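Drawing for Devices, Handout 7: The Cutaway

Instructor: Yichen Guo. Bring this to the studio session, along with a pencil that has a point.

A cutaway is a polite lie. You remove part of a vessel wall, or half a heart, so the reader can see what the client makes. The reader knows arteries don't come with windows and forgives you, provided the window is in a sensible place. Last term's Flustby stent exercise produced 17 windows, most of them directly over the one strut that mattered. 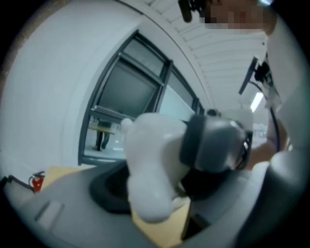
White finger, gray body, beige cardboard.

Start with the device. Clients at Susach and Brinska will send an engineering file with every screw thread in it, and they will be fond of every thread. Your surgeon is not. Draw the parts that move, the parts that touch tissue, and whatever the surgeon holds. The rest can fade into a calm gray.

Then choose the moment. A valve drawn half open tells the reader very little and looks undecided. Pick open or closed, and check that the chamber behind it agrees. I have marked down some beautiful hearts for pumping against themselves.
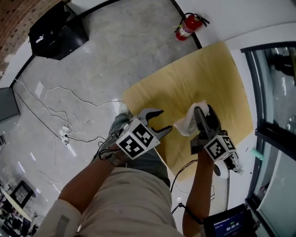
Reading time: 2 minutes

Color next. Red for oxygenated blood, blue for the other kind, and please remember that the pulmonary artery is the exception before you hand in your work. Tissue should be warmer and softer than metal. If your catheter and your vein are the same pink, the client will notice, usually after approving the final.

On labels: leader lines are straight, never cross, and stop on the thing they name. Jinfeng Lü's rule for the Qin catheter sheets was seven labels at most. The client asked for more and got a second plate, with a second invoice.

Keep your layers named. "Layer 1270 copy" is a cry for help, and I have received it as a final file.
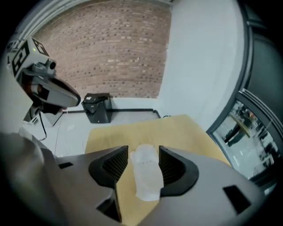
Homework, due before the July critique

1. Redraw the Flustby stent with one window. Mark the cut edge clearly.
2. Write a caption of two sentences, neither containing "state-of-the-art."
3. Show the plate to someone outside the course and ask what the device does. Write down the answer word for word, including the rude parts.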